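Ustside Kitchen Diary: Gallery
Beets, a gold tray and the pink tablecloth
6 December 2025

Well, the pink tablecloth is out again, so you know I've been playing with fruit and vegetables instead of answering my email. I had a whole afternoon with nothing in it (the first since June, I think!) and a bag of stuff from the produce stand in Trostmont that was too pretty to go straight in the fridge. So it all went on the table, and then of course I wanted to keep it there.

Regulars will remember that Annag Tosh and I have an ongoing argument about beets. She likes hers scrubbed, peeled and sliced before anyone can see what they looked like whole. I like the raggedy tops, where the stems have been cut away and you get that scruffy little crown. I think it's the best part to look at, even if it's no use at all on the plate. Fiona Matheson, who taught both of us to cook more or less, is on my side, and I will be bringing that up at every dinner until spring.

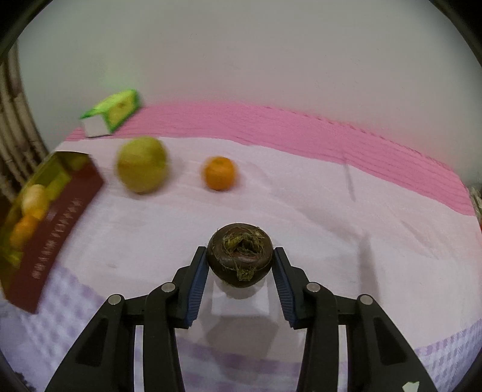

Anyway, beets. I roast mine whole with the skins on, wrapped up tight, 2 to a packet if they're small. An hour and a bit, then I let them sit till I can handle them and rub the skins off with a paper towel. Wear an apron. I have ruined one good shirt and a dish towel my sister brought back from vacation, and I still forget about half the time. Eduardo Matos wrote in after the last gallery to say he grates his raw with orange juice and a pinch of salt, and I tried it, and it's lovely. Grate them over the sink, though!

A few of you asked about the tablecloth. It's an old one and it wrinkles if you so much as look at it. I used to iron it before taking pictures and then one day I just didn't, and I like it better that way. It's a pale pinky lavender that changes with the light, and the brighter pink along the border cheers up my plain wall no end. No, I don't know where you'd find another one. I've looked, believe me.

The tray is the newer thing. I got it from Magnus Strachan when he was clearing out his hall closet and I carried it home under my coat in the rain like I'd stolen it. It's big, much bigger than I have any need for, and it's so shiny that whatever you put in it gets a bit of a glow. Orange things especially. I tried piling it up high the first time and it looked like a hotel lobby, so now I leave plenty of bare metal showing and let things roll where they want to.

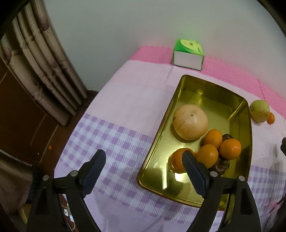
Gold tray, four orange fruits and the big pale round one. My favorite of the day.

I kept moving everything an inch to the left and then an inch back. Afroza Kanagaratnam says I should put a dark cloth under the tray next time so the gold stands out more, and she's probably right, but I'm not giving up the pink yet. I might try it with lemons first.

The next gallery will be jars, if I can get the labels off them. The last lot took me all evening and a whole bottle of cooking oil. If you have a better way, leave it in the comments, and if you've got a strong opinion on beet tops, Annag reads those too.

Posted in: Kitchen table, Fruit and vegetables
4 comments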